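How to Budget for a Small Bin-Picking Cell

By Valtteri Juntunen
Sep 24, 2023

The robot arm gets most of the attention when a shop plans its first bin-picking cell, and it is the easiest part to price. You ask for a quote and a number comes back. The smaller items around the arm are where budgets go wrong. The steps below follow the order we use at Salminen when a department asks for a cell.

Step 1: Write down the part and the bin

Before you contact a supplier, put these on one page: the part's length, width and weight, its surface finish, how it arrives, and where it has to go. Add the inside dimensions of the bin and the slope of the walls. Suppliers need the wall angle to work out whether the gripper can reach a part lying against the side.

If you handle more than one part, list the worst one first. The gripper is chosen for that part.

Step 2: Get the arm quoted with everything it needs to run

Ask for the arm, controller, teach pendant, cables and software licenses as separate lines on the same quote. Our first quote from Urkel left out the pendant and the longer cable set. Clonico had both included and looked more expensive until we compared line by line.

Check the reach with the gripper mounted. The arm has to get over the bin wall and down to the floor on the far side.

Step 3: Price the gripper and its brackets together

A gripper rarely bolts on and works with no other parts. You will need an adapter plate, brackets, cable ties or a hose sleeve, and at least one spare set of fingers. Put the spare fingers in the first order. We waited 6 weeks for a set ordered later.

Step 4: Set up a bench trial before you buy fixtures

Use a table, a bin and clamps you already own. Put in a few long parts at different angles, some close to the walls, and try picking each one. Hold any divider in place with spring clamps until you are sure where it belongs. Tape on the tabletop is good enough for marking positions at this stage.
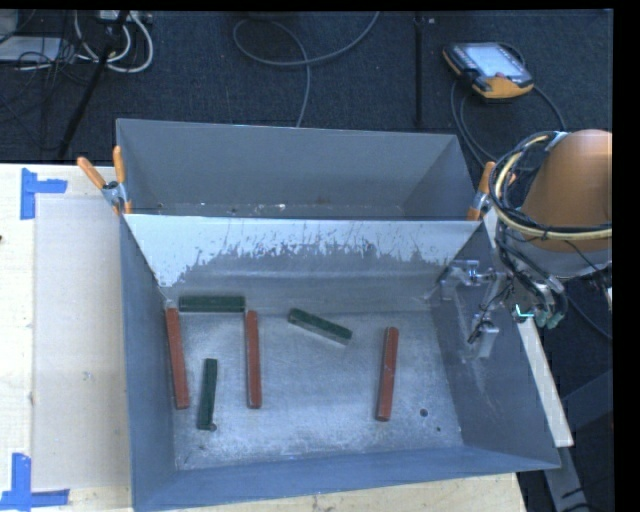

Step 5: Budget for the bin itself

Sheet-metal bins scratch, and bright metal reflects light into the camera. Allow for a matte coating or a second bin in your plan. A custom bin from Viserard cost us less than the hours we would have spent adjusting the lighting.

Step 6: Add cable management and floor space

Draw the cell from above with the controller, power strips and pendant cable included. Leave a place for the pendant to hang. Price covers or trays for any cable that crosses a walkway.

Step 7: Add the hours

Count setup, programming, operator training and the safety review. For our last cell we planned 80 hours and used 92. The extra went into teaching picks from the corners of the bin.

Step 8: Place the order in two parts

Order the arm, controller and gripper first. Hold the fixtures, guarding and final bin until the bench trial is finished. If your budget year closes in January, ask the supplier to hold the second quote at the same price until then, and get that in writing.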